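How Does a Robot Arm Practice Inside a Computer?

By Ebony Baxter

Before a robot arm picks up anything in a real room, it can practice in a room that isn't real. A team at the Mengal lab in Geltcombe has built one. They call it Idness. It runs inside a computer, a bit like a video game, and the program works out where each thing is, how the light falls on it and what happens when one thing bumps into another. This is called a simulation.

The arm in Idness has a gripper at the end, with two fingers that open and close. The team looks at what the gripper is doing from very close up.

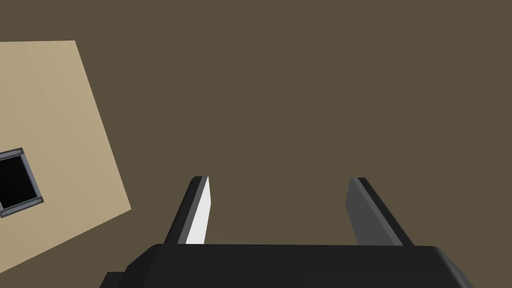 The two gripper fingers, open, in the computer-made room.

Why practice in a computer? A real arm is slow and heavy. If it drops something, a person has to walk over and put it back. In a simulation, the team can press a key and start again. They can also let the arm practice all night with the lights off.

There is a problem, though. Suppose the arm only ever practices in one plain room. It may learn that room too well. Change the floor color and it can get lost, the same way you might if someone moved all the furniture in your classroom over the weekend.

Amna Chaudhry and Amrit Poirier wanted to find out if a busier room would help. They made two kinds of practice. In the first kind, the room was kept very simple. In the second kind, the program filled it with odd shapes, patterned surfaces and strong shadows.
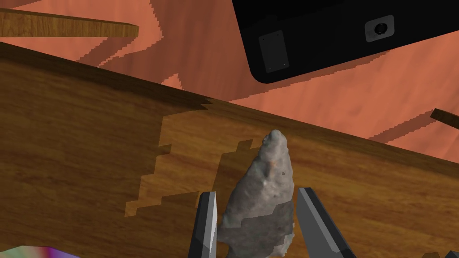
Each kind of practice was given to its own copy of the robot's program. Scientists call this a fair test. Both copies got the same number of tries and the same amount of time, and only the room was different. If you change two things at once, you can't tell which one made the difference.

Then came the hard part. Both copies were put in a new room that neither had seen before – the team named it Mekholm – and asked to pick things up. Altogether they made 523 tries. The copy that had practiced in busy rooms dropped fewer things and found them faster.

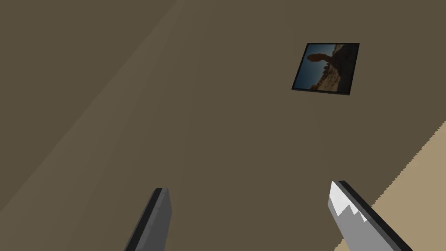
It still made mistakes. Smooth, round objects slid away from it, and twice it closed its fingers on a shadow. Jamie Staniforth is now going through every miss to see what the robot's program got wrong. "The misses take longer to study than the hits," Jamie says, "and I learn more from them."

The next step is to try the same program on a real arm. A simulation leaves some things out. Real fingers get dusty, and real motors wear down. The team plans to start in July with four objects.

Words to know
Gripper – the part of a robot arm that holds things.
Simulation – a pretend world run by a computer.
Fair test – a test where you change only one thing.

2 comments | 4 shares

More to read
How Do Robots See Color?
What Is a Motor?
Ask Ghazala Dogar: Can a Robot Feel?
Try It: Pick Up Beans with Two Rulers

Contact us | © Geltcombe Young Science Pages | Back to top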